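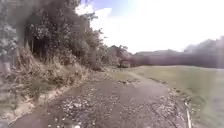
Zandton Allotment Club - Plots and Members Desk

Frequently asked questions

Last changed: Wed 3 June

We receive many of the same questions by e-mail, so we have collected the answers on one page. If your question is missing, please write to the plots desk and we will try to answer it within 4 days.

How can I get a plot?

You fill in the waiting list form, which is in the box beside the club room door, and you put it back in the same box. You can also send it by e-mail. We give the plots in the order in which the forms arrived. It is not possible to reserve a certain plot, but you may write on the form if you prefer a sunny one or one near a water tap.

How long is the waiting list?

It depends on the year. Most plots become free in December, when members decide if they want to continue. In the summer there is very little movement on the list. Please do not send the form a second time, it does not make the waiting shorter.

Do I have to live in Zandton?

No, but residents of Zandton go first. People from Bomov are welcome on the list too, and several of our present members come from there by bicycle.

What sizes do the plots have?

There are full plots and half plots. We advise a half plot to everybody who has not grown vegetables before. A full plot is a lot of work in May and June, and it is sad to see it go to weeds. After one full season you can ask for a bigger one.

What does it cost?

A half plot is 40 per year and a full plot is double. Water is included. There is also a key deposit, which you get back when you return the key. We do not give money back if you leave in the middle of the season.

May I share my plot with a friend?

Yes. One person signs the agreement and is responsible for the payment. The second person must be written on the form also, otherwise he or she cannot receive a key. If the first person stops, the second can take over the plot only after 2 full seasons of sharing. This rule is there for the people on the waiting list.

When is the water on?

We open the water after the last night frosts and close it in the autumn. The dates hang on the notice board. Please water with a can or a hose that you hold in your hand. Sprinklers are not allowed, also not at night.

Can I put up a shed or a greenhouse?

A small shed is allowed on a full plot, and you need permission before you start to build. Send us a simple drawing with the measurements. Greenhouses must stand at least one big step from the border of your neighbor. On half plots we allow only a tool chest and low cold frames.

Which plants are not allowed?

Trees which grow taller than a person, bamboo, and mint in the open ground. Mint in a pot is fine. Raspberries are allowed when you keep the roots inside your own borders - please check this each spring, as they travel further than one thinks.

May I use weed killer?

No. We also ask you not to use slug pellets, except the type which is permitted for organic growing. If you have much trouble with slugs, come to the seed morning and ask the other members, there are many opinions about it.

Where do I leave my garden waste?

Make a compost heap on your own plot. Branches and sick plants you must take home or to the town recycling yard. It is not allowed to throw anything on the slopes or behind the hedge, even when it is "only green."

Can I get compost or manure from the club?

We order two times per year from the Pitkänen farm. You write your name on the list in the club room and say how many barrows you want, with a maximum of 6 for each plot. Pay when you sign the list. The load is put down beside the gate, and everybody brings his own barrows to his own plot within the week.

Is it possible to borrow tools?

Yes, the club has a tiller, a shredder and some hand tools. Hand tools you can simply take and bring back clean on the same day. For the tiller and the shredder you must first have a short instruction.

May I bring my dog or my children?

Both are welcome. Dogs stay on a leash and on your own plot. Children must please not walk through the beds of other members or play with the taps.

What is the Jidska row?

Jidska is our shared herb row along the north fence. Everyone with a plot can cut there for the kitchen. Take a little from several plants and not everything from one plant - then there is enough for all of us.

I cannot take care of my plot for a while. What now?

Tell us as early as you can. In case of illness or a new baby we can usually find another member who keeps the plot tidy in exchange for the harvest. If we hear nothing and the plot stays unworked, we send a letter, and after the second letter the plot goes to the next person on the list.

How do I end my membership?

Write to us before the end of December. Leave the plot cleared, remove your own things, and bring the key to the plots desk. You will receive the deposit back on your bank account.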